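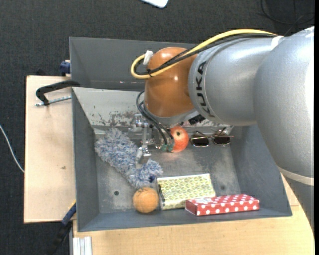 Joltton's reuse shop will stay open through October after Cunberg Council agreed to cover its rent for another 4 months. The shop, on Samir Road, takes in household goods that would otherwise go to the tip and sells most of them for under a pound. Small items are put out in bins, among them a grey metal one with sloping sides and a scuffed floor, which has a red box and something fluffy in it. Larger goods are kept at the back.

Manager Njoroge Makokha said the shop sold 685 items last month, up from 500 the month before. "Toys and kitchen things go first — we can't keep them in," he said.

Donations are accepted from 10am at the side door. Electrical goods and mattresses are not taken.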